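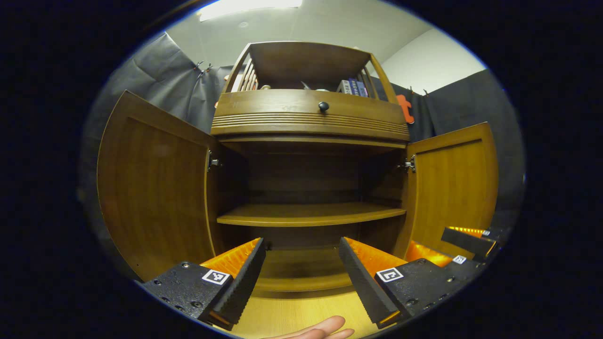
The cabinet, doors open, grippers in the vicinity.

Clirby and the Door It Wouldn't Let Go Of

I owe the cabinet an apology. It has been opened and closed more times than any piece of furniture should be, and in August our robot tried to drag it off a table by the door.

Clirby is the robot. It has two arms and the general manner of a guest who wants to help clear the dishes. We keep it at the Clorkstead building, where I work on the part of the project called "household storage," meaning doors and drawers. I used to tell people at parties that I worked in robotics. Now I say storage and the conversation moves along faster.

Clirby learns its doors from recordings that we make by hand. You hold a gripper in each hand, with the same fingers Clirby has on its arms, and you open the cabinet. Then you close the cabinet. Then you move it a little and do it again, until you start having opinions about hinges. I have them. I like the concealed kind on this cabinet, and I like that the doors swing out wide and have plenty of edge to grab. Left to my own taste I'd have chosen something without spindles, but the spindles stay out of the way.

Anyway, by August we had 773 recordings we considered good. We trained on them overnight, and in the morning Clirby walked its left arm up to the left door, pinched the edge, and opened it beautifully. I mean that. It was a better door opening than most of mine. I was already composing the message to the rest of the group.

Then it kept going.

A cabinet door has a place where it is done. You can feel it in your wrist: the hinge runs out of travel and the whole thing goes firm. A person stops there. Clirby arrived at that place, held on tight, and carried on with the next part of the motion, where the arm backs away and goes home. It went home with the door. The cabinet came too, turning as it went, with a noise I'd describe as a dining chair on a church floor.

I hit the stop. I would like to say I hit it right away. I checked the video later and I spent a moment saying "no, no, no" to the robot first, and it doesn't have a microphone. The cabinet had moved 40 millimeters by the time everything went quiet, and one hinge screw had started to pull out of the wood.

Nothing else was hurt. My hand was on the stop button, where it's supposed to be, and the arm's area was clear of people, the way the sheet on the wall says. I mention it because the day before I had been leaning into that same area between runs to straighten the cabinet, with the arms still powered, because turning them off and on again takes a while and I am a busy person. I've since discovered that I'm not that busy.

The first theory was grip force. It's always grip force. We turned it down, screwed the hinge back on, and ran it again at a speed that made everyone want to go get coffee. Same thing. Clirby opened the door nicely, held on, and began to leave with it. This time I was quicker.

The second theory was the hinge, which I took personally.

The third theory came from actually playing back a recording, something I recommend trying before the first two. We save two streams. One says where each gripper is in the room, and it comes out of Tusum, our tracking software. The other says how wide apart the fingers are, and that comes from the camera on the gripper, which watches the little square markers by the fingers. A third program, called Hayat, zips the two together. I wrote Hayat. Remember that.

I put the two streams on a graph, one over the other, and scrolled to the end of a door opening. The position line showed the hand backing away from the door. The finger line showed the fingers still closed. Then, 11 frames later, with the hand well clear, the fingers opened and released nothing at all.

So according to the data, this is how people open cabinets: pull the door, keep hold of it, walk off, and let go somewhere across the table. In the real world the person had let go at the right time, of course, or the cabinet would have been sliding around in the recordings too. Only the bookkeeping was late. Clirby had studied the bookkeeping with great care and done what it said.

Now for the part with my name on it. When a recording starts, the gripper camera sometimes drops frames while it wakes up. Hayat noticed those missing frames and, trying to be polite, filled the gap with copies of the first good one. It put the copies in at the front and never took anything out, so every finger reading after that got shoved later. The position stream had no such trouble and stayed put. I'd tested it on a recording with no dropped frames. It passed, naturally. It would have passed if I'd tested it on a sandwich.

What bothers me is that the closing half of the grab was late too, and we'd all seen it. Clirby would get to the edge of the door and hover there for a beat before pinching. We thought it looked careful. I believe I used the word "thoughtful" in a meeting.

The fix took an afternoon. Hayat now lines the streams up by their timestamps and throws out any recording where the gap at the start is too big to trust. It also draws me the graph for each batch, and I have to look at it and press a key before training will start. I resent the key. I press it with my eyes open, mostly.

We also gave the arm a limit, which we should have had from the beginning. If the pull on the wrist goes over a set amount while the fingers are closed, Clirby opens its hand and stops where it is. I tested this by holding a door shut with a clamp, and I stood outside the line to watch. It tugged once, gave up, and stayed there with its fingers spread. I knew how it felt.

After the realignment we lost a few sessions' worth of recordings, so I've been making replacements, which is most of what I did this week. Open, close, nudge, open. The hinge screw has glue and a bit of toothpick behind it and seems fine. The new version opens the left door and lets go of it on time. On the right door it has started letting go slightly early and then patting the door the rest of the way with the outside of its fingers. I do that myself, it's in the recordings, and I haven't decided whether to count it as a bug.

Posted September 2025. Filed under: doors, my fault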